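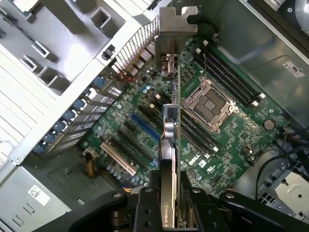

Figure 2.1. Graphics card in an open computer tower.

# Chapter 2: Setting the Saddle

Chapter 1 covered frame size. If the frame is the wrong size, go back and deal with that first. Most of what follows assumes a road bike with drop bars and clip-in pedals, ridden by an adult with no current injury.

The saddle is set before the handlebars. Every measurement on the front of the bike depends on where the hips are, and the hips are wherever the saddle puts them. A rider who changes the bars first will usually have to change them again.

There are three saddle settings: height, setback, and tilt. They affect one another. Moving the saddle back along its rails also moves it away from the pedals, so a rider who adds setback may need to lower the post a little to keep the same reach to the pedal. Set height first, then setback, then tilt, then check height again.

## 2.1 What you need

- A tape measure marked in millimeters
- A level, at least as long as the saddle
- A set of hex keys and a torque wrench
- A stationary trainer, placed on a flat floor
- The shoes and shorts the rider normally wears
- The record sheet from the back of the Zakov workbook

Put a strip of tape on the seatpost at the starting height before you loosen anything. Write the starting numbers on the record sheet as well. Tape falls off.

## 2.2 Saddle height

Saddle height in this book is measured from the center of the bottom bracket to the top of the saddle, along the line of the seat tube. Some shops measure from the pedal instead. Both methods work, but the two numbers can't be compared, so write down which one you used.

Have the rider warm up on the trainer at an easy effort. Then stop with one pedal at the bottom of its stroke and the foot held the way the rider holds it when pedaling. Measure the bend in the knee. A bend of 35 degrees is the starting point used throughout this book. Less bend means the saddle is high. More bend means it is low.

Watch from behind too. Hips that rock from side to side are a common sign of a saddle that is too high, and they are easier to see from behind than from the side.

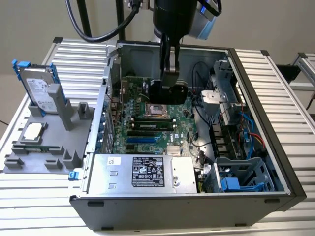
How much should saddle height be changed at one time?

Small steps are best, and 2 mm is enough for a rider who is already close to a good position. Ride at that height for a few outings before making another change.

A larger change may be needed for a new rider or a newly bought bike. In that case, make the change in stages and keep the rides short until the legs have adapted.

## 2.3 Case study: the Britine group

The riders in this case study belonged to the Britine club and were preparing for the Ornolness time trial in August. All 19 had their saddle height measured on the same trainer, with the Dönmez gauge, before any changes were made. We will return to their handlebar settings in Chapter 3.

One rider had a saddle height of 780 mm and complained of soreness behind the knee after long rides. Her hips rocked when she was viewed from behind, and she pointed her toes to reach the bottom of the stroke. Her saddle was lowered in small steps and each new height was written down. Her setback was left alone until the height was settled.

The order matters here. If height and setback had been changed on the same day, there would have been no way to tell which change had affected the knee.
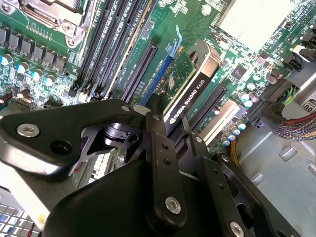 Saddle clamps differ from one seatpost to another. Some have one bolt underneath, and others have a bolt at the front and another at the back. On a two-bolt clamp, loosen one bolt a little and tighten the other to change the tilt, working back and forth between them. Most of these bolts have a hex-socket head, like the silver screws set into the black plate and links in the picture. Push the key all the way into the socket before turning it. A key that is only partly in can round off the corners, and a rounded bolt may have to be drilled out. Finish with the torque wrench, using the value printed on the clamp or given by the maker.

Once the clamp is tight, lay the level along the saddle and record the tilt. Level is the usual starting point. Section 2.4 deals with setback and explains how to use a plumb line from the front of the knee.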